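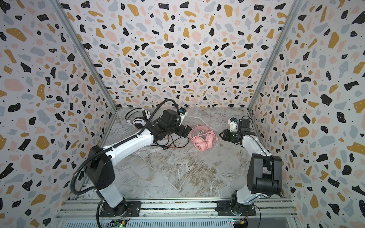

두 팔 작업대와 헤드폰 두 개. 분홍색 헤드폰이 두 그리퍼 사이에 있습니다.

# 양팔 로봇으로 헤드폰 정리하기: 집안일을 어디까지 맡길 수 있는가

저는 한국어가 모국어가 아니라서 문장이 조금 딱딱할 수 있습니다. 이해해 주시면 감사하겠습니다. 이 글은 책상 위의 헤드폰을 정리하는 작업을 양팔 로봇에게 가르치는 방법을 순서대로 적은 것입니다. 제가 일하는 Gokska 작업실에서 7월에 정리한 메모를 바탕으로 했습니다.

먼저 결론에 가까운 이야기를 하겠습니다. 로봇은 헤드폰을 들어서 옮길 수 있습니다. 그러나 케이블이 있는 헤드폰을 사람처럼 정리하는 일은 아직 어렵습니다. 그래서 저는 작업을 작게 나누어 가르치는 것을 추천합니다.

## 준비

필요한 것은 다음과 같습니다.

- 그리퍼가 달린 로봇 팔 두 대 (같은 레일에 고정)
- 손목 카메라와 작업대 전체를 보는 고정 카메라
- 헤드폰 두 개 이상, 색이 서로 다른 것
- 시범을 기록하는 프로그램. 저희는 사내 도구인 Jekia를 씁니다

벽과 바닥의 무늬에 대해 질문을 자주 받습니다. 테라조 무늬의 벽과 대리석 무늬의 바닥은 눈에 복잡하지만, 가정집에도 단색 벽만 있는 것은 아닙니다. 저희는 무늬가 있는 배경에서 먼저 시험하고, 그다음에 흰 배경에서 다시 시험합니다. 순서를 반대로 했을 때는 배경을 바꾸자마자 성공률이 많이 떨어졌습니다.

## 1단계: 작업을 문장으로 쓰기

"헤드폰을 정리한다"는 문장은 너무 넓습니다. 정리의 뜻은 사람마다 다릅니다. 저희 팀의 Cherry Mae Cabanatuan 씨는 걸이에 걸어야 정리라고 생각하고, 저는 나란히 놓으면 충분하다고 생각합니다. 로봇에게는 다음처럼 써 주십시오.

1. 두 그리퍼로 분홍색 헤드폰의 양쪽을 잡는다.
2. 바닥에서 조금 들어 올린다.
3. 지정한 자리로 옮긴다.
4. 이어컵이 바닥에 닿은 것을 확인하고 그리퍼를 연다.

흰색 헤드폰은 첫 번째 연습에서 움직이지 않습니다. 뒤쪽에 그대로 두고, 로봇이 색을 구별하는지 시험하는 데에만 사용합니다.

## 2단계: 시작 위치 잡기

두 그리퍼가 헤드폰을 사이에 두고 마주 보게 합니다. 손가락이 헤드폰에 너무 가까우면 첫 동작에서 밀어 버리기 쉽습니다. 반대로 너무 멀면 시범 한 번이 길어지고 조작하는 사람이 피곤해집니다.

팔의 케이블도 확인하십시오. 손목을 끝까지 돌려 보고, 케이블이 당겨지면 시작 자세를 바꾸어야 합니다. 저는 이 확인을 한 번 잊었고, 오전에 기록한 시범을 모두 버렸습니다.

## 3단계: 시범 기록하기

첫 번째 묶음에서 저희는 시범 839개를 기록했습니다. 헤드폰을 잡는 동작은 배웠지만, 헤드밴드가 다른 방향을 보면 자주 실패했습니다. 방향을 골고루 바꾸면서 시범을 2404개까지 늘린 뒤에 결과가 안정되었습니다.

기록할 때 지키는 규칙이 있습니다.

- 시범 사이에 헤드폰의 방향을 바꿉니다.
- 실수한 시범은 지우지 말고 "실패"라고 표시합니다.
- 천천히, 그러나 멈추지 않고 움직입니다. 중간에 오래 멈추면 로봇도 그 자리에서 멈추는 것을 배웁니다.
- 수요일 오후처럼 햇빛이 강한 때에도 몇 번 기록합니다.

## 4단계: 케이블은 따로 가르치기

가장 어려운 부분입니다. 이어컵은 단단해서 어디를 잡아야 하는지 비교적 분명합니다. 꼬인 케이블은 누를 때마다 모양이 달라집니다. 흰색 헤드폰의 검은 코일 케이블은 특히 다루기 힘듭니다. 당기면 늘어나고, 놓으면 다시 줄어들면서 헤드폰까지 끌고 옵니다.

지금 저희가 하는 방법은 단순합니다. 한쪽 그리퍼가 이어컵을 누르고, 다른 쪽이 케이블의 끝을 잡아서 헤드폰 옆으로 가져옵니다. 감거나 묶는 동작은 하지 않습니다. Grorkgate의 동료들은 묶는 동작도 시험하고 있는데, 아직 사람이 옆에서 도와주어야 한다고 들었습니다.

바닥에 다른 전선이 있으면 로봇이 헤드폰 케이블로 착각할 수 있습니다. 가느다란 전선도 목표물처럼 잡으려고 한 적이 있습니다. 그런 경우의 시범도 따로 넣어 주십시오.

## 5단계: 시험하기

시험은 시범을 기록하지 않은 사람이 준비하는 것이 좋습니다. 기록한 사람은 무의식적으로 로봇에게 쉬운 위치에 물건을 놓습니다. 저희는 Javier라고 부르는 시험표를 씁니다. 위치, 방향, 조명, 결과를 한 줄에 적는 간단한 표입니다.

헤드폰을 잡고 옮기는 시험에서는 1000번 중 939번 성공했습니다. 케이블까지 옆에 가져오는 시험은 아직 절반도 성공하지 못합니다. 사람은 같은 일을 몇 초에 끝내고, 그동안 다른 생각도 합니다.

## 그러면 집에서 쓸 수 있습니까?

제 대답은 "아직은 아닙니다"입니다. 정해진 작업대 안에서는 꽤 믿을 수 있지만, 실제 책상에는 컵과 종이와 충전기가 같이 있습니다. 공장이나 매장에서 같은 물건을 같은 자리에 놓는 일이라면 더 빨리 사용할 수 있다고 봅니다. 반품된 헤드폰을 상자에 넣기 전에 나란히 놓는 일이 그런 예입니다.

다음 글에서는 흰색 헤드폰을 걸이에 거는 작업을 다루겠습니다. Cherry Mae 씨의 의견을 받아들였습니다. 틀린 표현이나 더 좋은 방법이 있으면 댓글로 알려 주십시오.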